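Desk and Shelf Gallery

Last updated April 6, 2002

This page collects views of the back room on Colombo, where the desks, shelves and packing supplies are kept. The room was set up in January and has been rearranged twice. Captions are short. Anything longer is in the notes page, which is linked from the menu on the left.

The room measures 378 square feet, including the closet. It has one window and two doors, and the second door stays locked. The floor was refinished before the furniture came in, so the heavier pieces sit on felt pads.

Desks

There are 2 desks. The honey-colored one is wood and takes most of the daily use. The other came from Kondeo as a flat pack and is used for mail and for cutting tape and paper. Both are the same height, so they can be pushed together for large boxes.

Shelves

The wall shelves are from Biltura. The bottom shelf holds flattened cartons. The middle one holds tape, string, labels and a postal scale. The top shelf is for things that are waiting for a home, and it fills up faster than the other two.

Drawers

Left side: pens, scissors, spare blades. Right side: receipts back to 2000, in envelopes by month. The deep drawer sticks in humid weather. Candle wax on the runners helped for a while.

Boxes

Cartons are kept until the flaps tear through, then they go out with the paper recycling. The ones from Drurnix are double-walled and last longest. Small items that belong together ride in one box from room to room and get sorted at the desk.

Sorting at the wooden desk. Sunglasses and a black box or case on the cardboard, a green plush item next to them, and a phone in a clear case on its edge underneath.
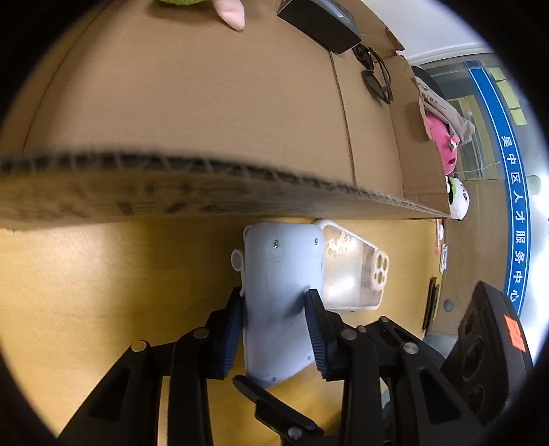
What is the best way to flatten a large carton without ripping it?
Slit the tape along the bottom seam first, then the top, and fold the box along its original creases. Pulling the flaps apart by hand tears the outer layer, and the carton can't be used again.

Closet

Blankets, two folding chairs and the vacuum. The light is on a pull cord. Hooks on the inside of the door hold the tote bags.

Back to main gallery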